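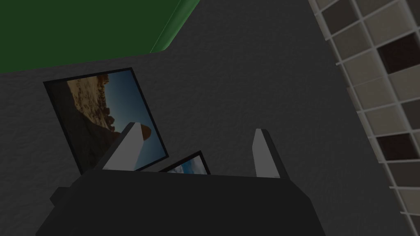
Kitchen set, wrist view, gripper open in front of the wall with the framed prints.

From: Elínborg Frandsen
To: vemside-users
Subject: Re: [vemside-users] Wrist view and drift when teleoperating in sim

Theerawat Chareonsuk wrote:

> We have 224 demonstrations recorded by remote control in the
> simulated kitchen. Policies trained on them reach well enough but
> close the fingers early. On replay I see the hand rotating a few
> degrees while the operator thinks it is holding still. Is this the
> controller mapping, or are my operators doing it? Also, does anyone
> crop the fingers out of the wrist view before training?

Both, in my experience. Taking the mapping first.

The default in Vemside applies the handset rotation in the base frame. Once the wrist is tilted, a small roll of the operator's hand comes out as roll plus yaw at the tool. Set the rotation frame to "tool" and re-zero on every press of the clutch button. The old behaviour re-zeroes only at the start of the episode, so the error builds up each time the operator lets go to rest an arm. Wai-kit Fung posted a patch for this in October and it is in the current branch.

As for the operators, look at the first 17 steps after each clutch press. If the rotation is concentrated there, people are moving before they have settled their grip on the handset. We put in a short ramp on the command and the effect went away for all but one operator, who was holding the handset upside down. 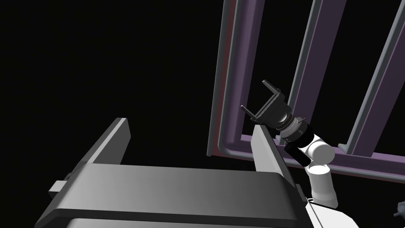 On cropping: I would leave the fingers in. They give the policy a fixed reference for where the tool is, and the gap between them is the only direct visual cue for opening width. Aranka Szabó trained both ways on the Hajdu data and the cropped version closed early more often, the same fault you describe. If you are cropping already, I would undo that before touching anything else.

Two further points.

Check that the gripper command and the images share a clock. Ours were 11 steps apart for a whole batch and the replay still looked fine by eye.

Do not pad the set with scripted motions to reach 2,000 episodes. The scripted paths are too straight, and the policy never learns to recover from a poor approach.

If you can put up one bad episode with the raw handset log, I will run it through the replay tool here.

Elínborg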